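FOR IMMEDIATE RELEASE
March 17, 2019

Uston Students to Spend Spring Teaching a Robot Arm to Cope With a Sink

USTON — The Kincaid School robotics club has entered its first simulated manipulation contest, the Notora Challenge, and would like the public to know that it chose the bathroom category on purpose.

Teams in the category write code for a virtual robot arm, which must find small household objects in and near a sink, pick them up and put them somewhere more sensible. Everything happens in software. The club has 4 members, one shared workstation and a standing disagreement over what counts as a bathroom object.

"They could have had the kitchen," said Shanti Dubey, who coaches the club and teaches physics at Kincaid. "The kitchen has a nice flat counter. They took a vote and picked the one with the curved walls and the faucet in the way. I was very proud, and I went home and lay down."

The students built their practice room in Sistik, the simulator used by all teams. The decor was left to them, and they settled on a stone-patterned pedestal sink with a bronze-colored faucet and a deep red wood-grain floor. Adult advice was offered on the color scheme and politely filed.
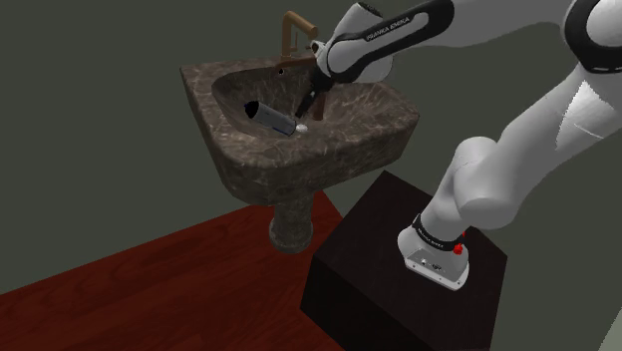

Does the club need a real robot to compete?

All judging is done in simulation, so a team needs only a computer that can run Sistik and a place to plug it in. Kincaid does not own a robot arm, and the school's business office has asked that this release not be read as a request for one.

Each team submits a single program, which the judges run through 336 trials with the objects placed differently every time. A trial counts if the object is lifted clear of the sink and set down in the target area. Dropping it earns nothing. Launching it across the room also earns nothing, a rule the club asked the judges to confirm in writing.

In its latest full practice run, the club's program completed 134 trials. Members describe this as a strong foundation. Dubey describes it as 134.

Most of the trouble comes from the basin. Near a sloping wall, the arm has to approach at an angle that keeps its wrist away from the faucet, and the program's early answer to this problem was to go through the faucet. The students have since made the faucet solid, and scores fell accordingly.

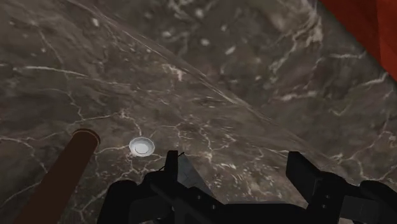 The next job is deciding when to close the fingers. The program now commits to a grasp as soon as it believes it is near an object, a belief that has not always been shared by the object. Two of the students are rewriting that step to check the distance again before closing. The other two are working on what the arm should do after a miss, having ruled out "the same thing, faster."

Final code is due in October. A total of 48 school teams have registered across all categories, and the results will be posted by the organizers once every program has been run.

Families and neighbors are invited to an open practice in the Kincaid library before the end of the school year, when the club will run its program live on the big screen. Seating is limited. Visitors may suggest objects for future practice rounds, but the club has already heard the one about the toothbrush.

About the Kincaid robotics club

The club is open to all Kincaid students and meets after school in the physics lab. No programming experience is required, and patience can be picked up along the way.

Media contact: Shanti Dubey, Kincaid School, Uston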